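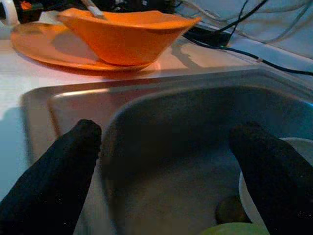
Home-Recorded Discs: Frequently Asked Questions
Last updated Jun 9, 2026

The Cisternas collection holds 1,397 privately cut discs, most of them recorded at home or in walk-in recording booths. Surnari handles the transfers and the Urnutham reading room provides access. The answers below cover both the collection and discs held by the public.

What is a home-recorded disc?

A disc cut one at a time on a recording lathe, as opposed to one pressed in quantity from a stamper. Each is normally the only copy. The common types are lacquer on aluminum, lacquer on glass, lacquer on cardboard, bare aluminum and coated paper. Lacquer discs are often called acetates, although the coating is usually cellulose nitrate.

How can I tell a lacquer disc from a pressed record?

Look for extra holes near the center, a handwritten or typed label, and a thin line of metal, glass or board visible at the edge or inside the spindle hole. Pressed shellac is the same material all the way through. Grooves cut at home may also stop partway across the side, or begin near the label and run outward.

Can I play a lacquer disc on my own turntable?

We advise against it. Lacquer is soft and loses detail with each pass. Bare aluminum is worse: a modern stylus will plow the groove, and many of these discs were meant for fiber or thorn needles. If the content matters, the first playback should be the transfer.

What speed was my disc recorded at?

Most are nominally 78 rpm or 33 1/3 rpm, but home lathes ran fast or slow and sometimes drifted as the cut moved inward. The label is a starting point only. Where mains hum was recorded along with the program, we use it to set the speed. Where it was not, we look for a fixed-pitch instrument, and if there is none we transfer at the nominal speed and say so in the notes.

There is a white, greasy film on the surface. Is it mold?

Usually not. As lacquer ages, the plasticizer (often castor oil) breaks down and fatty acids come to the surface. The film fills the groove and adds noise. It can be removed, but the loss of plasticizer also means the coating is shrinking. Plan to transfer the disc soon after cleaning.

Should I wash the disc before sending it?

No. Water swells paper and cardboard cores and can get under the coating through any crack. Tap water also leaves minerals in the groove. Do not use alcohol on lacquer or shellac. Loose dust can be removed with a soft, dry brush, following the grooves.

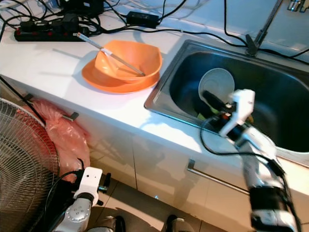 Countertop beside the sink, with bowl, plate and chopsticks.

How should discs be stored?

Upright, in individual paper or polyethylene sleeves, with rigid dividers and discs of the same diameter together. Keep relative humidity near 35 percent and avoid quick changes in temperature. Glass-based discs should be marked on the sleeve and should never be stacked. Remove old PVC sleeves and any acidic inserts, but keep the inserts in a separate folder – they often carry the only date or title.

My disc is warped. Can it still be transferred?
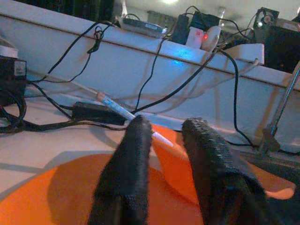 Warped discs can often be transferred, depending on the shape of the warp and the base. An edge warp, where one section of the rim lifts once per turn, can usually be tracked at reduced speed. Dishing is a different shape. The disc takes on the form of the orange dish shown here, with a raised rim that curves up from the interior. Place the disc on a level surface under a single lamp at a low angle: a dished side will cast a soft shadow from its rim onto its own inner surface, as the dish does at the lower left. Turn it over and the shadow should be gone. Note which side is concave when you fill in the intake form. Do not try to flatten the disc with weight or heat.

What about cracked or peeling coatings?

Do not press flakes back into place. Lay the disc flat in a shallow box, flaked side up, and keep all loose pieces. Discs in this state go to Pomthorpe for optical scanning, which reads the groove without contact. Sound quality is lower than from a stylus transfer.

What files will I receive?

A flat transfer with no equalization or noise reduction, as 96 kHz, 24-bit WAV, plus a listening copy. Stylus size and playback speed are recorded in a text file. Transfers are made in stereo even for mono discs, so that the two groove walls can be compared later.

How much of the Cisternas collection can be heard?

To date 369 discs have been transferred. Readers may request up to 8 recordings per visit. Originals are not issued.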